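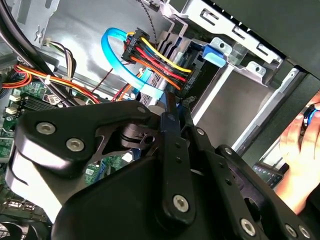 Our Joltham arm stopped dead on cycle 184 and wouldn't say why. Fault code 30, which the manual calls "grip lost", and that's your lot. My money's on the cables -- the glossy blue SATA one loops out right where the fingers have to go, next to the yellow, red and black power wires. Noémie Cormier blames the grip force setting, and we've had 11 stops since February, so one of us had better be right!

I've turned the speed down and kept the guard rule as it was: e-stop first, then hands.

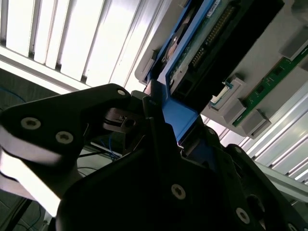
Blue plastic part in the fingers, memory latches off to the right.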